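# Labeling two-arm demonstrations by phase

These are the steps we use to cut a two-arm demonstration into short labeled phases, with one track of labels for each arm. The task in this walkthrough is Bruvine, where fruit goes from a basket into a thin plastic bag. The labels feed a small classifier that predicts the current phase of each arm, and the policy takes that prediction as an extra input. You will need recorded episodes with a fixed workspace view, joint positions, and gripper openings, all on one clock.

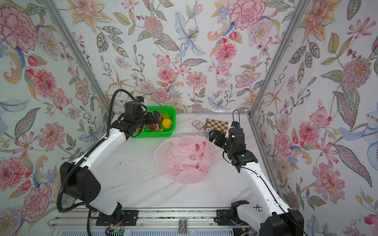 **Negin Rezaei and Kamran Esfahani** | Cemeck manipulation notes | March

## Why two tracks

Our first version had a single track per episode. An annotator would mark "pick" and then "place," and that was the whole label set. It worked on one-arm data. On Bruvine it fell apart quickly, because the left arm can be reaching into the basket while the right arm is still busy at the bag. Annotators had to choose which arm to follow, and they chose differently.

With two tracks, each arm gets its own timeline and the two are allowed to disagree. It takes longer to label an episode, but the review stage is much shorter.

## Before you start

Check these on every new batch:

- The video and the joint log start at the same timestamp. Look at the first large arm movement in both and compare.
- Gripper opening is logged for both arms. A few of our early files had the left value written twice.
- The full basket and the full bag are inside the fixed view.
- The episode has a task name and an operator ID in its header.

If the clocks are off by a constant amount, fix the offset in the header and carry on. If the offset drifts during the episode, drop the episode. We tried stretching the log to match and the phase boundaries still came out wrong.

## Step 1: Define the phases

We use the same five labels for both arms:

| Label | Starts when |
|---|---|
| `idle` | the arm has stopped and has no target |
| `reach` | the arm begins moving toward a target |
| `grasp` | the fingers begin to close |
| `carry` | the object moves with the gripper |
| `release` | the fingers begin to open |

Holding the edge of the bag counts as `grasp`, and it stays `grasp` for as long as the arm holds it in place. Some groups add a separate `hold` label. We had one for a while and removed it after Shahab Shirazi compared the results with and without it and found no gain for the policy.

Write the start conditions down before anyone labels anything. Annotators should have them open in a second window.

## Step 2: Generate rough boundaries

Run the boundary script on the joint log. It looks for changes in gripper opening and for points where wrist speed drops near zero, and it proposes a cut at each one. Any two cuts on the same arm that fall within 500 ms of each other are merged into the earlier one.

The script does well with `release` and poorly with `grasp`. Inside the basket the fingers often touch a neighboring piece of fruit first, which shows up as a small change in opening, and the script takes it for the real thing. Expect to move a lot of those cuts by hand.

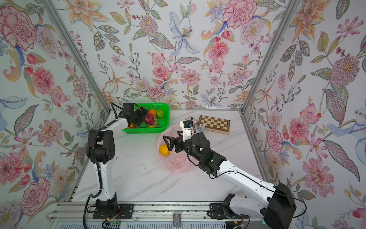 *Left gripper holding the dragon fruit in the basket, right gripper beside the lemon in the bag.*

## Step 3: Correct by hand

Open the episode in the viewer and do the left arm from start to finish. Then go back and do the right arm. Don't switch between them. Forough Soltani tested both orders on the same files, and switching produced more skipped boundaries.

For each proposed cut:

1. Step back until you are clearly before the event.
2. Step forward one frame at a time until the start condition is met.
3. Put the cut on that frame.
4. If you can't tell, put it on your best guess and set the `unsure` flag.

The hard boundary is between `grasp` and `carry`. In a single frame, a piece of fruit that is held and a piece that is being lifted can look the same. Use the wrist height from the joint log here – the cut goes on the first frame where the height rises and keeps rising for the next three frames.

The basket walls hide a lot of the lower fruit from the fixed view. Switch to the wrist camera when the fingers are below the rim, then switch back once they come up.
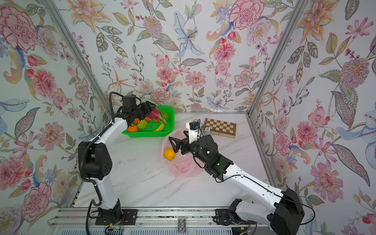

Failed grasps need a rule as well. When the fingers close and the object slips out, label the attempt `grasp`, then go straight to `reach` when the arm starts its next approach. There is no `carry` in between, even if the object moved a little. Keep these episodes. The classifier sees too few failures as it is, and leaving them out made it slow to notice a slip at run time.

Don't label contact with the bag as a separate event. The plastic shifts whenever anything brushes it, and every attempt we made to mark that gave a different answer for each annotator.

## Step 4: Compare two annotators

Give a share of each batch to two people. Count a boundary as matched when both people have the same label change within the same 500 ms window used in Step 2.

On our last batch the match rate was 84 percent across both arms. Most of the misses were at `grasp` to `carry`. If your rate is well below ours, look at the start conditions before you look at the annotators. In our case one unclear line about when `idle` ends was behind a large part of the early disagreement.

Boundaries that don't match go to a third person, who sees both versions without names. For us this is usually Nima Nazari.

## Step 5: Split and train

Split by operator. Each person has a steady rhythm, and the classifier will learn it if the same operator appears on both sides of the split.

We trained on over 400 labeled episodes. The input is a short window of joint positions and gripper openings plus the fixed view at low resolution, and the output is one phase per arm. The two outputs share everything except the last layer. Separate networks for the two arms did slightly worse on the right arm and no better on the left.

Objects that aren't part of the task stay on the table during recording, and they get no labels. The same goes for the wallpaper. We don't mask or crop either one before training. 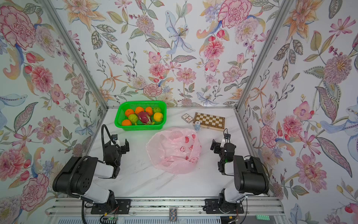
*Bag between the two arms, fruit basket behind it, cards and chessboard to the right of the basket.*

## Known problems

- `idle` is predicted too often when an arm pauses briefly over the bag. Smoothing the output helps, at the cost of a small delay.
- Episodes where both arms work close together still give weak labels, mostly because one wrist blocks the fixed view of the other.
- The boundary script assumes a parallel gripper. It has not been tried on anything else.
- The viewer drops the `unsure` flag if you save while a cut is still selected. Click on an empty part of the timeline first, then save.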